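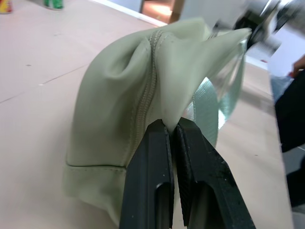 Drustska soft goods set: README and house rules

Version 2, updated in April. Maintained by Elif Naz Karaca and Arnulfo Bermúdez.

What is in the set

Recordings of a two-arm station handling pouches, small bags, cloths and other things that fold, sag or zip. Each episode has the wrist camera from both arms, joint positions, gripper opening and a short written task line. There are 2000 episodes in the main part and 200 more held back for checking. Please do not train on the held-back part, even for a quick test.

The task lines are written before the recording starts and are not changed afterwards. If the arms ended up doing something else, the episode keeps its task line and is marked "off task" in the notes column.

Folder layout

main/ – the episodes, one folder each
check/ – the held-back episodes
notes.csv – one row per episode, with operator, item, outcome and remarks
items.csv – one row per item, with material, fastening and known damage
rules.txt – the same rules as below, without the background

Rules for recording

These were first drafted by Recep Erdem for the Conano station and then changed after the first 400 episodes, when we found that two operators had been working to quite different habits. They apply to every station that adds to the set.

1. Hold fabric by a fold, at the tips of the fingers. Do not close on a zip slider, a snap or a ring unless the task line asks for it. Hard parts slip out sideways and they mark the finger pads.

2. When both arms hold the same item, one holds and the other moves. Write down which is which in the remarks. Pulling with both at once is allowed only for the "spread" and "flatten" tasks, and then at the slow speed setting.

3. Stop pulling when the creases run straight from one gripper to the other. The fabric is taut at that point and more force only tests the stitching. Coated and see-through materials go white along the crease before they tear, so check them between episodes.

4. Keep straps and loops clear of the finger slots. A strap that drops into a slot will come along with the arm on the next move. If it happens, press stop, open the gripper by hand and log it as a snag.

5. People may be beside the table during a recording. They may reach in to place or reset an item only when both arms are paused. The pause light must be on before a hand crosses the table edge. Loose sleeves are rolled up or clipped, and lanyards come off.

6. Other objects may stay on the table if they are outside the working area and will not roll. We do not clear the background on purpose. Models trained on the Polat recordings, which were all made on a bare table, did badly as soon as there was a bottle in view.

7. Do not wipe or touch up recordings. Dust on the fingers, scuffs on the table and blur on the far arm are all part of the data. Clean the lens at the start of a shift and leave it alone after that.

8. An episode is a success only if the final state matches the task line. "Open the pouch" means the zip is open along its full length. A half-open zip is a failure, and is still worth keeping.

People in the recordings

Hands, arms and clothing do turn up at the edge of the wrist views. Everyone who works at a station has signed the consent form, and visitors stay behind the line. Episodes with a face in them are removed before release. If you find one we missed, send the episode number to I-seul Son and delete your copy of that folder. Please do not post it in the issue list.

Known problems

The gripper opening is logged late by a few readings in the earliest episodes. Erdal Kozan has a script that shifts it back (tools/shift_grip.py), but it guesses the offset from the motor current and gets it wrong on thin fabric.

Outcome marks for the "fold strap inside" task are not consistent between operators. We are going through them again.

Material names in items.csv come from the label where there was one. Where there was none, the entry says "unknown" followed by the operator's guess in brackets. Treat the guess as a guess.

Use

Free for research and teaching. Commercial use needs a written agreement with Drivico, who own the stations. If you add recordings of your own, keep them in a separate folder and say in your README which of the rules you did not follow – rule 3 and rule 5 are the ones we ask about first.

Changes since version 1

Rule 4 added. Rule 2 reworded. Snags now have their own column in notes.csv. Duplicate episodes removed from check/.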